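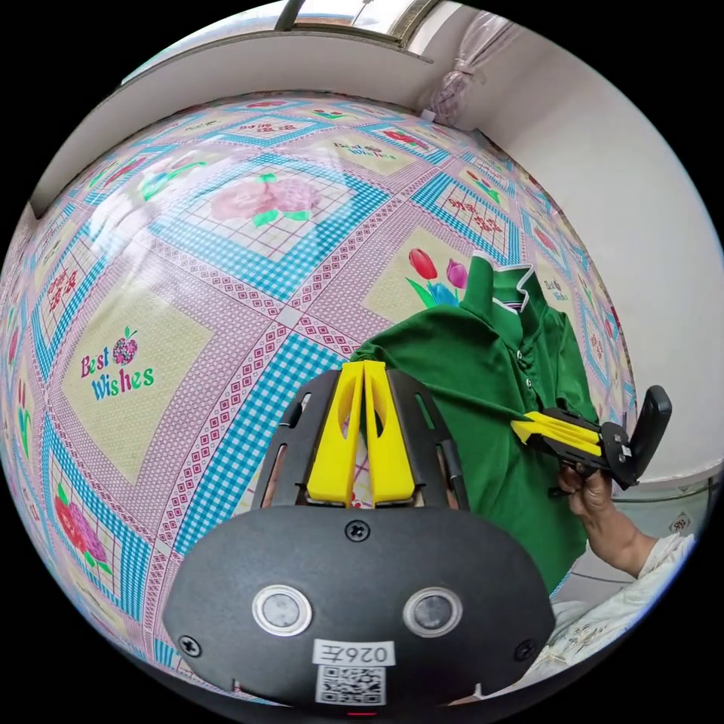
Photo: Clumdale Soccer League

Equipment Review: Pellier Match Ball, Size 5

The Clumdale Soccer League adopted the Pellier match ball on a trial basis at the start of the fall season. It replaced the Nusance ball, which had been the league standard for several years and had become difficult to reorder in quantity. The trial covered 112 matches in the adult and under-17 divisions. This review sets out the league's findings for member clubs that are now placing their own orders.

Construction and first use

The Pellier has a textured outer cover with bonded panels and a butyl bladder. It is supplied deflated, with a needle and a printed sheet giving the recommended pressure range. New balls felt stiff in the first two or three matches, and several teams asked that they be used in training before being put into play. The league now recommends this. After that period the cover softens noticeably and the ball becomes easier to bring down from a long pass. 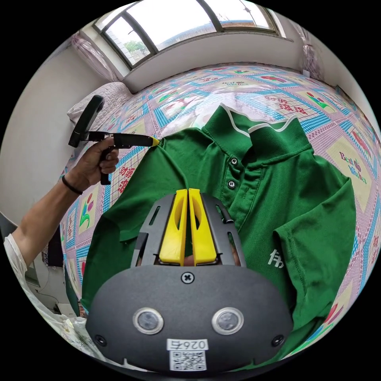
Flight was the subject of most early discussion. The Nusance had a tendency to drift on long kicks, particularly on open fields, and goalkeepers had learned to allow for it. The Pellier holds a straighter line. Goalkeepers in both divisions reported that they could judge crosses sooner, although two of them found the surface less forgiving to catch with bare hands during warm-ups. Players who take free kicks were divided. Those who rely on power preferred the new ball, and those who bend it said they had to strike lower and with more follow-through than before.

Air retention

Pressure was checked by the referee before each match and again at halftime. Once inflated, a typical Pellier needed more air after 16 days of ordinary use and storage. The older Nusance balls in the league's stock were generally topped up before every match, though their age makes a direct comparison unfair. Of the balls purchased for the trial, seven lost pressure quickly and were returned. The supplier replaced all of them, but the replacements took most of a month to arrive, and clubs should plan for a delay of that kind.

The valve deserves a caution. It sits slightly deeper than on most balls of this price, and a dry needle can push it inward. A drop of valve oil before inflation is sufficient. Clubs that did this had no valve trouble at all during the trial.
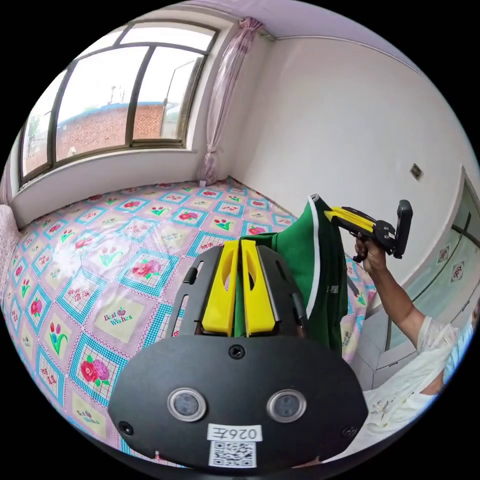
Wear was heaviest at Palamarchuk Park, where the lower field is artificial turf with a paved border along both touchlines. Balls used there showed scuffing on the printed areas by October, and the crest on some had worn away by the end of the season. The panels themselves stayed bonded. On natural grass the balls remained presentable throughout, and mud came off with a damp cloth. Detergent dulled the finish and is not advised.

Visibility

The standard color is white with dark markings, and it served well in daylight. Under the older lights at Palamarchuk Park, players on the far side found it hard to pick up against the pale fence. A high-visibility version is available at a small extra cost, and the league will use it for all evening kickoffs after 6 p.m. from next season. The two versions appear to behave the same way in play.

Recommendation

The league will keep the Pellier as its official match ball. It is a sound choice for adult and older youth teams, and the price remains reasonable when bought in cases. It is less well suited to weekly training on hard surfaces — a cheaper ball with a thicker cover will last longer there. Clubs are asked to supply two match balls per home fixture, both inflated before the referee's inspection.

Comments

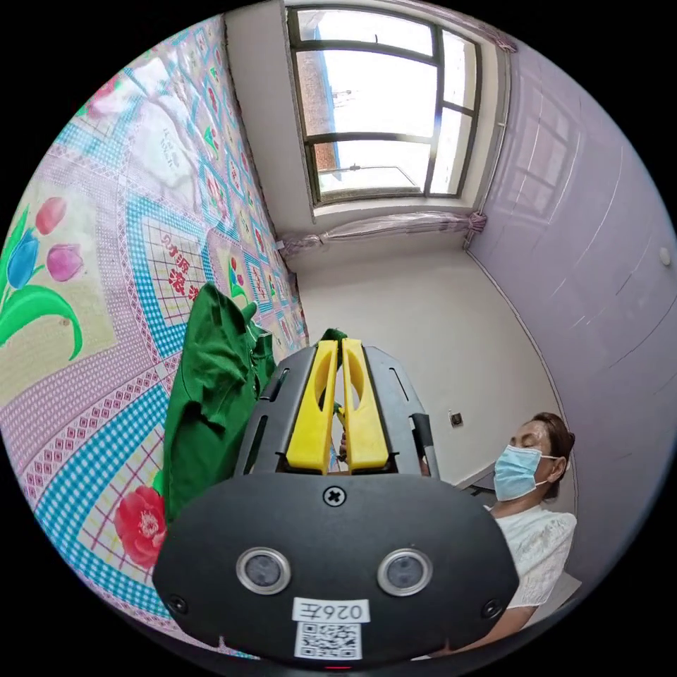 Stuart Parsons writes that his team had much the same experience with the valves, but that he would put more weight on the cold. "Ours felt like a different ball in November," he adds. "We set them indoors, carried them out, and they were soft by kickoff. I would like to see the pressure check done at the field, after the balls have been outside for a while."

The league accepts the point. Referees will be asked to take the reading at the field in the winter months, and home teams should have a pump available there.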